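Volcombe's shared kitchen is opening for supper clubs this November

For immediate release

Hello from Volcombe! I'm Brodie Nepia, I run the bookings side of the Akthorpe Supper Club, and I've been itching to send this one out for weeks. From November we're moving our community suppers out of the church annexe and into the old Khokhar bakery on the corner of Sistar Lane, and we'll have a proper kitchen all to ourselves (no more carrying soup across a car park in the rain).

If you haven't come across us before, we cook a two-course meal once a week and anyone can turn up and eat it. You pay what you can. Last year we served 3373 suppers, which still makes me blink a bit when I see it written down, and the annexe only ever had room for nine tables.

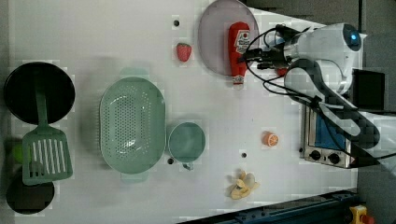 The new place seats almost 195 people if we use the back room as well. We won't fill it every week and we don't want to, but it does mean the waiting list can finally go in the bin. Doors open at half past five and food comes out at six. There's a ramp at the side entrance, and prams can be left in the old flour store.

Nnamdi Nnaji is heading up the menu again. I asked him for something official to put in here and got this: "I want people to leave full and ask for the recipe. We're starting with bean stew, flatbreads and a baked apple, and I'll do the hot pepper sauce separately so your nan doesn't shout at me like last time."

We're also starting 2 cookery evenings a month for anyone who'd like to learn the basics, things like a decent tomato sauce, pastry that holds together and what to do with half a cabbage. They're free, aprons are provided, and you take home whatever you make. Under-16s are very welcome with a grown-up. Please tell us about allergies when you book, even if you think we already know!

Suppers don't need booking but the cookery evenings do. You can put your name down at Akthorpe library or at the supper club desk from five o'clock on any supper night.

Press are welcome at the first supper. Ask for me at the door and I'll find you a seat and a bowl of stew.

Ends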